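Opinion | Home and Workplace

A Place to Set Down a Watch

Most offices and many homes in Relbridge have a policy on keys. Few have one on watches. The Natent building issues a numbered hook to every employee for a badge and a second for a coat, yet a person who removes a watch before washing hands or lifting boxes is left to find a shelf, a windowsill or a pocket. It is our view that this is a small failure of planning, and that it should be corrected.

The case for a shared tray has been made before, chiefly by those who sell trays. Timine offers a felt-lined model with 20 compartments. Qaisi sells one with a hinged lid and a lock. Both are handsome. Neither is required. A compartment invites a label, a label invites a dispute over who may use it, and a lid hides the contents from the person who is about to leave without them.

A plain, shallow basin serves better. It should be pale in color, so that a dark strap shows against it. It should be open at the top. Rounded corners are preferable, as dust and grit settle in square ones and are seldom wiped out. It should stand on a hard, level surface at table height, away from the sink, and it should hold nothing else. Once coins and receipts are admitted, the basin becomes a drawer without a front.

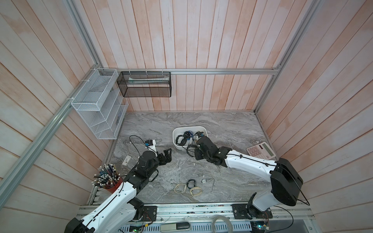
A black watch and a white plastic basin on a gray marble-patterned tabletop.

Objections will be raised on grounds of security. These deserve a fair hearing. An open basin in a public lobby would be unwise, and we do not propose one. In a staff room used by 2 or 3 departments, the risk is modest, and a watch in plain view is more quickly missed than one left behind a faucet. Valuable pieces should stay at home or in a locker, as most staff handbooks already advise.

We therefore recommend that the next revision of the Natent room standards provide for one basin in each staff room, with its position marked on the floor plan beside the coat hooks.

Related
The Coat Hook Question, Revisited
Why Relbridge Needs Deeper Windowsills
Shared Kitchens and the Unlabeled Jar
Lost Property: How Long Is Long Enough?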